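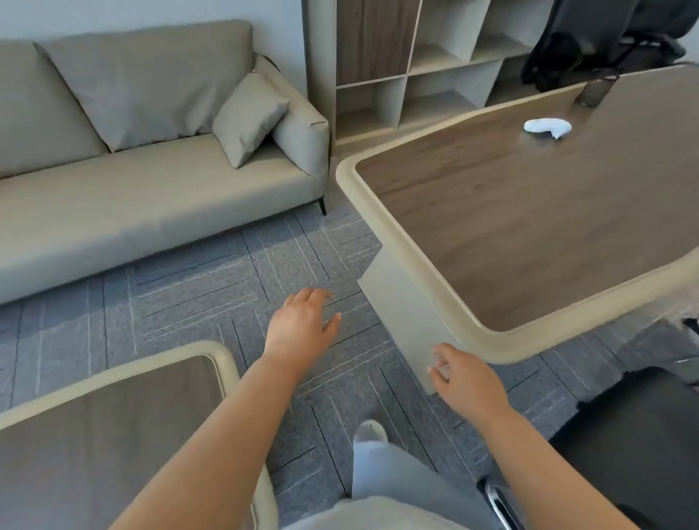 A gray sofa and a dark-topped desk share the carpet with empty open shelving.

Keltton wants to furnish your office by the month, and has doubts about your doubts

22 Mar 2020

Office furniture supplier Keltton has begun renting out what it calls "settled rooms" – a sofa, desks, chairs and shelving delivered as a set and billed monthly. The company says the sets suit small firms that don't want to buy. Whether small firms want to rent is another matter.

The starter set costs $220 a month with a minimum term of eight months. Delivery is included. Collection at the end is not, and Keltton's price sheet does not say what it costs. Asked twice, the company said the fee "depends on the building."

Sales manager Ramil Layug said the rooms are meant to feel "closer to home than to work." That phrase has been used to sell office sofas for a long time. The one in the Plivden showroom is upholstered in light gray, with big back cushions and thin black legs, and it would look fine in most waiting rooms. The desk has a dark wood-grain top with a thick, rounded cream edge. Tenants who already own desks may wonder what they are paying for.

Layug said customers can save up to 66 percent in the first year compared with buying new. The figure assumes the buyer would pay full list price for every piece and throw it all out afterward. Keltton did not provide a comparison with used furniture, which is easy to find in Plivden at the moment.

Jocelyn Catacutan rents two rooms on Navarro Street for her bookkeeping business and looked at the starter set this month. She passed on it. "The shelves were nice," she said. "But I have shelves. I asked if I could leave them out and pay less, and they said it's a set."

Damage is the other open question. The contract makes the customer responsible for "wear beyond the ordinary" and leaves Keltton to decide what ordinary means. Layug said disputes would be handled "sensibly" – the contract has no such word in it.

A competing firm, Cernadex, dropped its own rental plan last May. Keltton says its sets are available now and that a larger version will follow. It gave no price for that one.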